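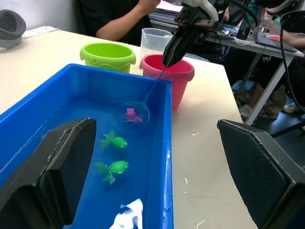 May 2025 - workshop notebook, dye bench

Picking up where I left off with the walnut. The second batch of husks has been soaking since before the long weekend and the smell has gone from "garden shed" to "pond", so it was now or never. I strained it through the old pillowcase, squeezed what I could out of the pulp and ended up with a good dark liquor, darker than the first batch by a fair bit. I'd like to think that's the longer soak, but the husks also came from a different tree (Harvey Tremblay's, the one leaning over his back fence) so I can't really say.

Fibre for this round was the grey fleece yarn, 793 grams all up once I'd skeined it. I know that's an awkward number, but it's what came off the cones and I wasn't going to leave a sad little ball behind for the sake of tidy arithmetic. Scoured the lot in the big pot with a squirt of dish soap, slowly up to a simmer and then left to cool by itself. Please, whoever uses the pot next, do let it cool by itself - I felted two skeins last winter by being impatient with the cold tap and I'm still finding uses for the resulting rope.

No mordant on the first half. Walnut doesn't need it, or so every book says, and the unmordanted sample from the first batch has been taped in the front window for weeks and hasn't budged. The second half got alum, mostly out of curiosity about whether it warms the colour up. I weighed the alum out at 81 grams, which is more than I meant to use, but the lid came off the jar and I decided to live with it.

The dye bath sat at 80 degrees or a touch over, going by the thermometer with the cracked face. I'd like a new one before we do any madder, as madder goes brown on you if it gets too hot and I don't trust that thing further than I could throw it. Stirred every so often, turned the skeins over with the wooden dowel, had my lunch, wrote labels.

Results, still damp so take them with a grain of salt:

Plain half: a proper chocolate brown, fairly even, a bit paler where the ties were. I tied them too tight again. Figure-eight ties, loose enough to get a finger through - I've written it on the wall now.

Alum half: slightly more golden, and I think I prefer it, though under the bench lamp the two are hard to tell apart. Will look again in daylight when they're dry.

Second dip on the leftover bath gave a soft fawn that would be lovely next to the blue from last year. I've put those skeins on the bottom rail so they don't get mixed up with the others. The labels are pencil on plastic tags, because the felt pen ran.

The exhaust bath is in the lidded pail under the sink and has at least one more go in it. Help yourselves, but write down what you put through.

Still to do: wind off a metre of each for the sample book, cut the window strip for the light test and leave it up until July, ask Harvey if he minds us gathering again this fall. Oh, and the rubber gloves have a hole in the left thumb. My nail is the colour of strong tea and I expect it will stay that way a while yet.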